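Search tickets, logs, people

Cabinet task: arm stops over back edge of table, episode never ends
Opened by Zohreh Nikzad, 17 May 2019
Project: Lusgate sim
Status: Resolved, one follow-up open

Zohreh Nikzad
The overnight batch on the cabinet task hung again. The arm is supposed to reach toward the knob, close on it and pull. In the bad episodes it goes to the far side of the table and stays there. No collision is reported and no joint limit is reported. The episode just runs until the batch timer kills it, and everything queued after it on that worker is lost.

The batch was 200 episodes. The first bad one is episode 102. The ones before it look normal in the log. I restarted from 102 with the same seed and got the same thing, so it is repeatable.

Build is the current Kulotier branch with the Ansari controller. I have not tried the old controller yet.

Shahram Bakhtiari
Is the step counter still going up while it hangs? If the physics has stalled that is a different problem, and I would want it in a separate ticket.

Zohreh Nikzad
Counter goes up. Joint commands are still being sent too, they are just the same command every step. Last different command is at step 365. Renders from the rerun are attached.

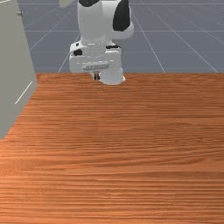
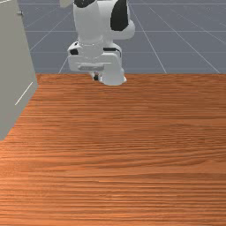

Renders from the cabinet task rerun. Arm at the far edge of the table, cabinet at left.

Woo-jin Jin
I ran 102 locally with the old controller and it finishes. It does not do the task well, but it ends. So I would look at Ansari first.

Also checked the table and cabinet collision meshes in case one of them was bigger than the visible shape. Both match. You can rule that out.

Shahram Bakhtiari
Please post the target pose from step 364 and step 365. I only need position, leave out the rotation.

Zohreh Nikzad
At 364 the target is in front of the knob. At 365 it is behind the table and a little below the tabletop height. After that it does not change. The arm gets as near as the planner will let it and then holds.

Shahram Bakhtiari
OK, then the arm is doing what it is told and the target is wrong. The target comes from the handle tracker, which gives the knob position in the cabinet's frame. The controller converts it to the robot base frame. If the conversion is skipped, the numbers are read as if they were already in the base frame, and you would get a point somewhere wrong like this one.

Looking at the code, the conversion is skipped when the transform lookup comes back late. There is a fallback that passes the raw value through and writes a debug line. Debug lines are turned off in batch runs. The target is then latched, so one late lookup is enough to spoil the rest of the episode.

Zohreh Nikzad
Turned debug on and reran. The line is there at step 365:

transform lookup timed out, using last raw target

It appears once.

Kiyoshi Takeda
The fallback is mine. I put it in last September when the tracker was running on the slow Cledier machine and we were getting a timeout every few minutes. It should have come out when we moved off that machine. Sorry for the lost night.

Proposed change:
1. On a late lookup, keep the last good converted target.
2. After five late lookups in a row, end the episode and mark it failed.
3. Write it as a warning so it shows in batch logs.

Shahram Bakhtiari
Fine with me. Please also release the latch when a good lookup comes in. Otherwise we fix this case and leave the next one.

Kiyoshi Takeda
Added. Patch is on the branch.

Zohreh Nikzad
Reran 102 with the patch. It gets past step 365 and pulls the knob. Then ran the full 200. All of them ended by themselves. The warning shows up in two episodes and neither of them hung.

Salamatu Quartey
Before this closes: does the hardware cell use the same controller code? On the real arm a target behind the table and below the top would send it toward the back rail.

Kiyoshi Takeda
Same code, yes. The cell has a workspace limit that should refuse that target, but I have not tested it with this fault.

Salamatu Quartey
Then the cell stays on the old controller until that test is done. I have put a note on the panel and opened a follow-up, 1014. The test should be run at reduced speed with someone at the stop button.

Shahram Bakhtiari
Agreed. Closing this one for sim. Hardware goes in 1014.

Related tickets
1014 Workspace limit test with bad target, hardware cell
Batch timer kills whole worker queue on one hung episode
Handle tracker timeouts on Cledier machine (closed)
Turn on warnings by default in Lusgate batch logs
Ansari controller: gripper closes before target reached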